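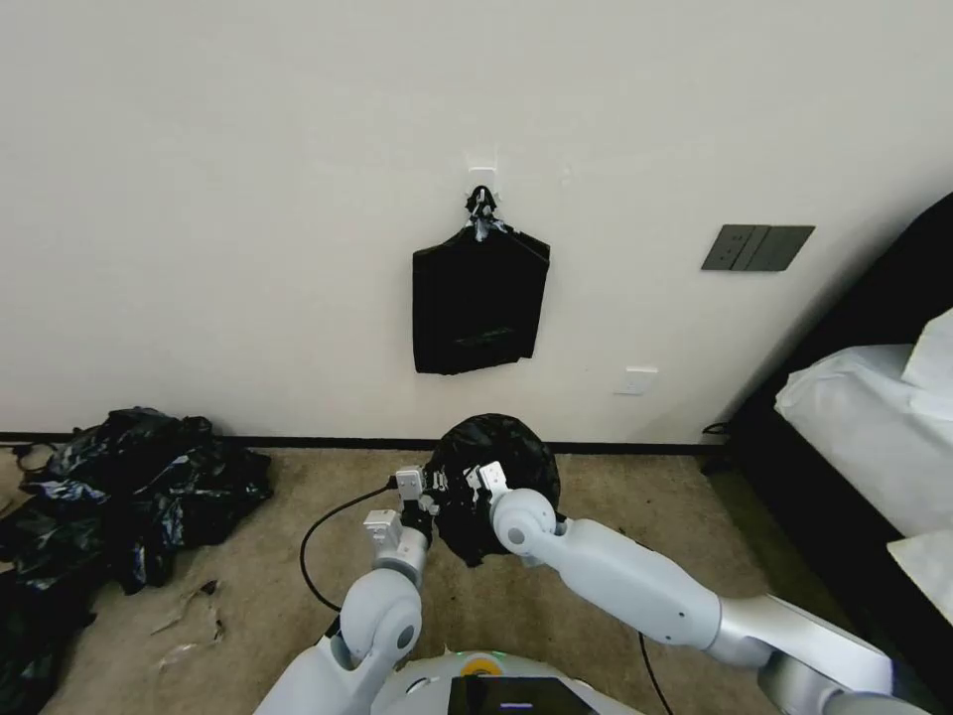
1/ I spent most of August going through my family's recipe papers and I have so many thoughts. Cards, envelopes, the backs of phone bills, a whole notebook of nothing but pickles. If you have a box like this in a closet, please go open it tonight!

2/ First surprise: the recipes are almost never complete. "Butter, the usual amount." The usual amount for WHOM. I have made the Penry cake twice now, once as a brick and once as a very nice pudding.

3/ Sort by handwriting before you sort by dish. I started with soups, breads, sweets and got nowhere. Once I put all the slanty blue writing together, I could see one person learning to cook over the years, and her notes get bossier and bossier. I love her.

4/ Read the backs too. Behind a dumpling recipe I found half a letter complaining about the price of eggs and a neighbor's rooster. The dumplings are fine. The letter is fantastic.

5/ Toss the true duplicates and the appliance booklets as you go, or the pile never shrinks. A black garbage bag on a stick-on wall hook keeps the floor free for the sorting, and I need a LOT of floor.

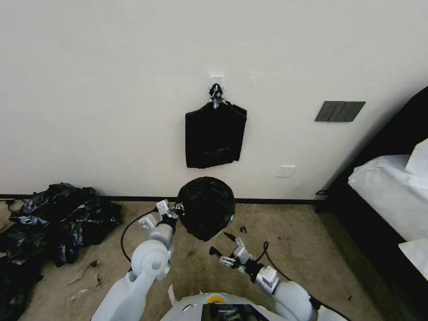

6/ Brown stains are good news, by the way. The cleanest cards are the ones nobody cooked from. The filthiest one we have is for onion flatbread and it deserves every spot (I'm making it again this weekend).

7/ Big thank you to Bouchra Nasr, who read the faded pencil pages with me over the phone for two evenings. She worked out that "gr. l." was grated lemon. I had been putting in ground lentils!!

8/ Someone wrote 1749 in the corner of a plum jam card. It's on lined notebook paper, so no, not the year. We've guessed a phone extension, a locker number, a jar count. If it's a jar count I want to meet these people.

9/ For typing them up: copy every word exactly first, odd spelling and all, then put your own tested version underneath. I fixed things as I went on the first batch and had to go back and redo it.

10/ Up next is the pickle notebook. Up to 5 kinds of cucumber pickle on one page, all of them called "the good one." Wish me luck, and tell me what's in your box!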